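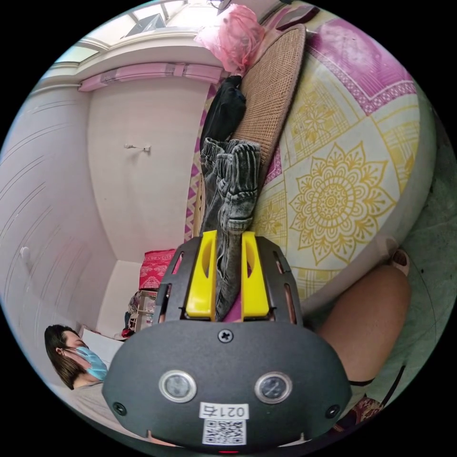 Who paid for the clothing of the Boltaswood Guards during their first winter at Unstead Battery?

The town of Boltaswood paid first, the state repaid part of the cost the next spring, and the men made up the rest through deductions from their pay.

Print this page | E-mail this page

4. Clothing the Garrison

The company that took over Unstead Battery in October 1862 came dressed in what it had. Boltaswood had raised the men for state service on short notice, and the enlistment notice said only that each man should bring "one good coat, stout shoes, and a blanket if he has one." The notice promised uniforms on arrival. There were none at the battery, and the receiving officer's first letter to the state quartermaster asks where they are.

The trouble was partly one of status. A company mustered into United States service could draw clothing from federal stores. A militia company called out by the state could not, and had to wait on the state's own contracts. The Boltaswood Guards were on the state rolls until the following spring, so the federal depot up the coast was closed to them even though its supply boat passed the battery on its regular run. The letters show that the officers understood this rule and that many of the men did not. Two letters home complain that another garrison nearby had new overcoats while they stood watch in farm clothes.

4.1 The Karby contract

The state had already placed an order for 300 jackets with the firm of Karby, a maker of work clothing with a shop on the river below Boltaswood. The contract survives in the town papers. It calls for jackets of gray satinet, lined in the body, with a standing collar and a single row of buttons. It says nothing about trousers, which were to be bought separately, and nothing about sizes beyond "a fair assortment."

Karby had not made military goods before the war. Its account book for the years just before lists overalls, feed sacks, wagon covers, and one order of aprons for a fish packer. The change to uniforms seems to have meant little new equipment. The same cutters worked from new patterns, and the sewing was sent out to households in the town, as it had been for the overalls. Payment to the home sewers was by the piece. Several of the names in the piecework ledger also appear among the families of men at the battery, so that some of the garrison wore coats sewn by their own relatives.

Gray cloth caused some worry. By the fall of 1862 most states in the North had given it up for fear of confusion in the field. The state quartermaster took the view that a garrison inside its own harbor was in no danger of being mistaken for the enemy, and that the cloth was already paid for. The officers at Unstead did not press the point. What they wanted was warm clothing, and the color comes up only once more in their letters.

4.2 Delivery and complaint

The jackets went out in lots. The first, of 30, reached the battery before the end of October and was given to the men on night guard. They were handed over at the end of each watch and worn by the next man, a practice the company surgeon disliked and asked to have stopped. He gave dampness as his reason. The captain answered that he would stop it when he had enough coats.

The remaining lots followed over the winter. By the time the account was closed Karby had billed for all 300, and the state inspector had signed for them, but the battery was never meant to receive the whole order. The rest were divided among other state companies along the coast, and their issue is not recorded in the papers used here. This makes it hard to say how many of the jackets were sound. The complaints we have come from one post.

Those complaints are mostly about the cloth. Satinet had a cotton warp and a wool filling, and when the filling was short or reworked wool it wore away and left the cotton showing. The first sergeant's clothing book lists jackets as "thin at elbow," "seam gone," or just "poor." Three entries say "returned to Karby," and 3 jackets are credited to the state in the firm's ledger that spring, so this small part of the record can be checked from both sides. Of the others marked as poor there is no sign that any were sent back. Most were probably patched and kept in use -- thread and needles are a regular item in the company fund.

Fading is mentioned as well. Salt air and sun were blamed at the time, though the dye may have been the weaker part. One corporal wrote that his jacket had gone "the color of the wharf" before he had finished paying for it.

4.3 Keeping the cloth

Regulations gave little advice on storing clothing in a casemate, and the quarters at Unstead were damp for most of the year. The order book of the battery fills some of the gap. Spare clothing was to be kept off the floor, aired on dry days, and looked over before each inspection. Jackets were to be laid flat and not hung, as the collars pulled out of shape on the pegs. Heavy items were folded and put to the side. Straw was allowed under bedding but had to be changed when it turned.

Figure 1. Gray denim jacket laid out on a woven mat, with a folded black garment beside it.

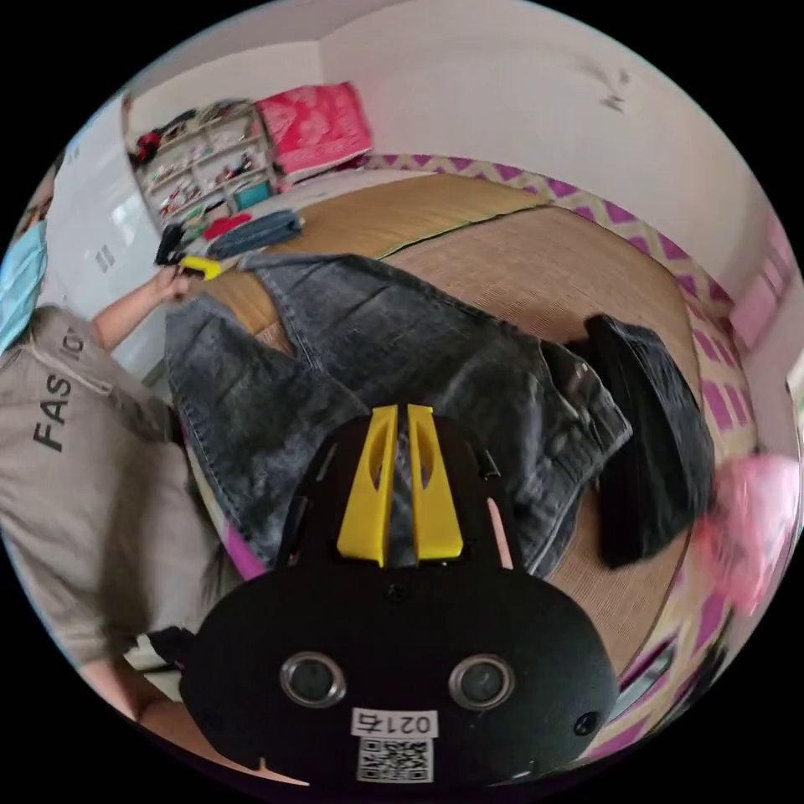 The same order book shows that these rules were hard to enforce. They were read out again in midwinter with a warning added, and again in the spring with a fine. The fine was taken from pay, which by then was already short for many of the men. A private who had drawn a jacket, trousers, shoes, and a cap through the state could owe more at the end of his first term than he had coming to him.

4.4 Settling the account

Boltaswood had advanced money for shoes and blankets from its own funds in the first weeks, expecting to be repaid in full. The state accepted the shoes and refused part of the claim for blankets, on the ground that the men had been told to bring their own. The town meeting argued over the matter twice. In the end the unpaid part was carried on the town books as a loss, and the overseers were told to make no further advances without written approval.

The deductions from the men's pay are harder to follow. The rolls give totals only, and the clothing book has pages missing for the coldest part of the winter. The Chatzigeorgiou Collection holds a loose sheet that appears to be a copy of one of these pages, written in a different hand. It agrees with the rolls in the names but not in the sums. We have used the rolls where the two differ and have marked such cases in the appendix.

When the company passed into federal service in the spring it drew blue blouses from the depot, and the gray jackets were ordered turned in. Few were. The final return lists most of them as worn out in service, and the state dropped the charge. Some went home with the men and would have been worn for farm work until they gave out. We have not found one that can be tied to the battery with any confidence. The buttons dug up near the old guardhouse are of a common pattern that Karby bought in bulk, and the firm sold the same pattern on its work coats after the war.

Last updated: 21 August 2023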